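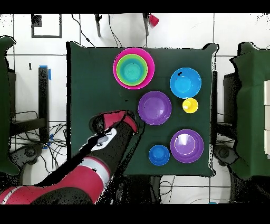 *Bowls, cups and the arm on the green cloth at Dresar's workshop in Ondham. The pink, lime and teal bowls at the back are nested.*

# Putting the bowls away

Clearing a table takes most people a minute. You pick up the nearest bowl, put the next one in it, drop a cup on top and carry the lot to the sink while talking to someone. Dresar, a small firm on the Ondham trading estate, has spent two years trying to get a robot arm to do the first half of that. The carrying can wait.

I went to see it on Thu 18 April. The workshop is one large room with a white tiled floor and cables everywhere. The crockery is plastic, in the colours of a children's party, and comes in sizes that fit inside one another if they are offered up straight. Most of the day's work is about that word, straight.

Carmela Olmedo runs the manipulation team. She came from a company that built packing lines for biscuits, where the machines are fast and every biscuit arrives in the same place. "In a kitchen nothing arrives," she said. "It's just wherever someone left it."

## What a bowl asks for

A bowl is harder to hold than it looks. A gripper with two fingers has to get one finger inside the rim and the other outside, then close without tipping the bowl over. If it comes down too far to one side, the bowl skates off across the cloth. If it goes too deep, the inner finger hits the bottom and the whole arm stops, as it has been told to. A cup is smaller and forgives less.

Then there is the letting go. To nest one bowl in another, the arm must hold it above its partner, lower it and open the fingers in a space that is getting narrower. People do this by feel. They let the bowl touch, give it a nudge and let it drop the last bit. Dresar's arm has some sense of how hard it is pushing, but it doesn't yet have the nudge. When a bowl lands crooked it stays crooked until the arm notices, and on my visit it sometimes noticed and sometimes went on to the next one.

I watched for most of the morning. The good runs were dull, which Olmedo takes as praise. The arm paused, moved, closed, lifted, moved again and let go. A slow one felt very slow. I found myself leaning forward to finish the job, and so, I was told, does every visitor.

The bad runs were more varied. A small cup was gripped with a bowl's rim caught alongside it, and both went up together. One bowl was set down next to its target with great care, a finger's width out. On another run the arm went for a bowl with a dish already sitting in it, picked up the dish alone and then stood still for so long that an engineer pressed stop.

## The score so far

Dresar keeps a log of every attempt at a full clear, meaning all the bowls and cups on the cloth stacked in an agreed order. Since February there have been 454 of them. In 86, a person had to step in. The rest finished unaided, though some took several tries at a single bowl.

That sounds better than it looks from a stool beside the table. A household that clears up three times a day would be called to help every other day or so, and the log covers one set of crockery, one cloth and steady light. Olmedo is plain about this. The team has tried glass tumblers and stopped, for now. China bowls are in a cupboard. The lighter they are and the more they shine, the less the cameras make of them.

Food is another matter. None of the bowls in the test has had anything in it worse than a second bowl. Half a helping of porridge changes the weight, hides the bottom and goes on the fingers, and someone then has to clean the robot. "Everybody asks about dishwashers," Olmedo said. "I'd like to get to the point where the dishwasher is my problem."

## Shop floors first

The money, for the moment, comes from elsewhere. Majumder, a contract caterer that feeds offices and two hospitals, pays for part of the work. Its central wash-up handles about 2000 covers a day and has trouble keeping staff on the late shift. The job there is sorting: trays come in on a belt, and what is on them has to be parted into racks by kind.

A wash-up room is a better place for a robot than a home. The crockery is all of one pattern. The belt brings it to the same height each time. The floor is flat, no toddlers live there, and there is a member of staff close by who can right a fallen cup. It's also wet, loud and full of steam, and the arm I saw would not last a week in it. A sealed version is being built.

Majumder's people are hopeful in a careful way. They had a bad time some years ago with a tray-stripping machine from another supplier, which worked well with the trays it was sold with and jammed on the ones they changed to. Their contract with Dresar says the arm must cope with a new cup after no more than a day of teaching. At present it needs nearer a week.

I also spoke to two of the wash-up staff, on their break. One thought a machine that did the racks would be a relief to her wrists. The other had seen the video and wanted to know what it did about teaspoons. It does nothing about teaspoons.

## Would you have one at home?

Dresar has lent a slower arm, on a wheeled base, to a sheltered housing scheme called Wirnach, on the other side of town. It stays in the shared kitchen and is allowed to do one job, which is moving plastic beakers from the table to a tray after the afternoon tea. An engineer sits with it each time.

There are nine regulars at the tea. They were wary of it for the first few days and then mostly ignored it. One man stays behind to watch. Two of the women clear their own beakers before it can start, out of habit or good manners, and have had to be asked to leave them. The warden likes it well enough but says that the time it takes would be better spent on the bins, which are heavy and which it can't lift.

That is the trouble with household chores as a market. The jobs people most want rid of are heavy, dirty or up a flight of stairs, and those are the ones the arms are worst at. The ones they can nearly do are light jobs on a flat surface, done by most of us without complaint. For somebody with poor grip or an unsteady hand, a light job may be just the one that matters, and Olmedo thinks the first homes to buy will be of that sort. She wouldn't give a price or a year.

Back at the workshop after lunch the order of stacking had been changed, with the cups to go last. On the first run the arm got two bowls together and knocked a third off the table. An engineer put it back on the cloth, turned it the right way up and started the run again.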